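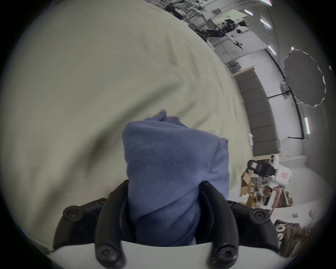

Rajitha Saha wrote:
I'd throw out every episode where the operator picks the thing up off a crumple and just sort of wins. The policy learns "grab the middle and hope." I have met people who fold that way and I don't want a robot that does.

Lakmal Khan
Then you throw out half of what laundry is. Lisholm set 2 has 1,479 episodes and most start from a neat flat garment. Wonderful. Now show me the dryer that delivers one.

Rajitha Saha
Half is generous. We filtered the October batch down to 659 and the folds got better. Crumple starts got worse, I'll give you that, but they were bad to begin with.

Thilini Weerakoon
Were those all single gripper? Two-handed episodes are a different animal. If the two operators don't agree on which corner is "first," you get two demonstrations of an argument. 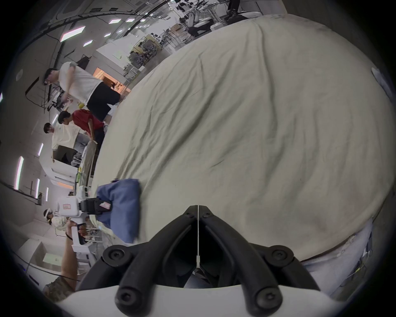

Two grippers, one blue cloth, cream cover on the table.

Lakmal Khan
The table cover matters more than anybody here wants to admit. We had 73 episodes on a cover nearly the same color as the towels and the model kept trying to fold the table. Very sincerely, too.

Thilini Weerakoon
So vary the cover and leave it wrinkled. If you iron it between takes you're training for a hotel.

Rajitha Saha
Vary it, sure, but write down which one you used. Grelo's log has a column for it and I have yet to see anything in that column except "cloth."

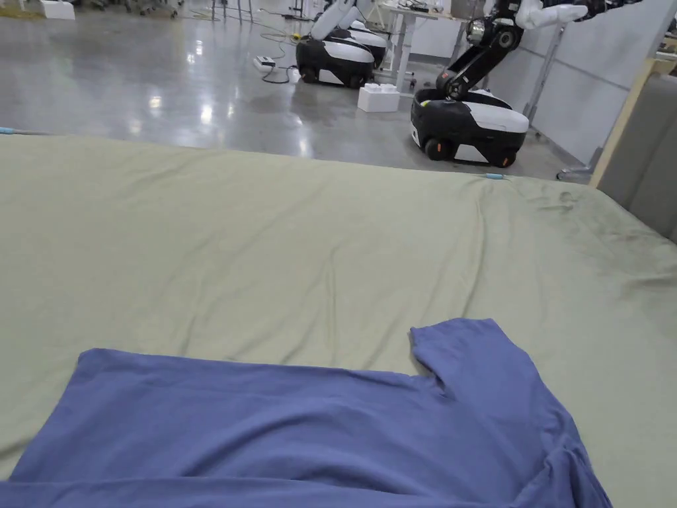 Tharun Thampi
Moderator, Data Collection
2nd February

Moving the Cassim gripper calibration posts to their own thread, where they can be ignored properly.

On the question at hand: keep the crumple starts, tag them, and let whoever trains decide. Deleting is easy later. Re-collecting means asking Elvira Huaranga for table time, and good luck with that.

Shirts get a start tag too -- flat, crumpled, or sleeve under. "Normal" is not a tag.

Lakmal Khan
What if one sleeve is under and the rest is flat?

Tharun Thampi
Sleeve under.

Rajitha Saha
I still say filter first. But fine, I'll tag mine tonight.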